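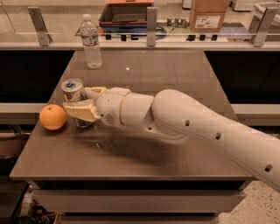

Silver can, brown table.

I've been waiting for the new Virance phone since March, and on Tuesday I finally got to play with one! My friend Masaru Iwasaki bought his the day it went on sale and let me borrow it for a whole evening, which was very brave of him.

First thing I noticed was the weight. My old Prasico feels like a brick next to it. The screen is bright enough to read outdoors, scrolling is silky, and the side button now does a double press for the flashlight — I must have turned that thing on 13 times just because I could. Battery was at 17 percent when I handed it back, and I had been filming most of the night. 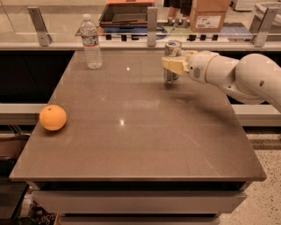 The camera is where I completely lost my heart. Colors come out natural, and it locks focus so fast that I stopped tapping the screen to help it. Shiny stuff always gave my Prasico fits (the highlights would blow out into white mush), so I'm picky about reflections now, the kind you get on shiny metal. The Virance handles those beautifully, and soft shadows keep their detail too.

Is it worth 500 dollars? For me, yes. I'd get the green one. Masaru says to wait for the Dristberg, but that's eight months off and I have no patience at all.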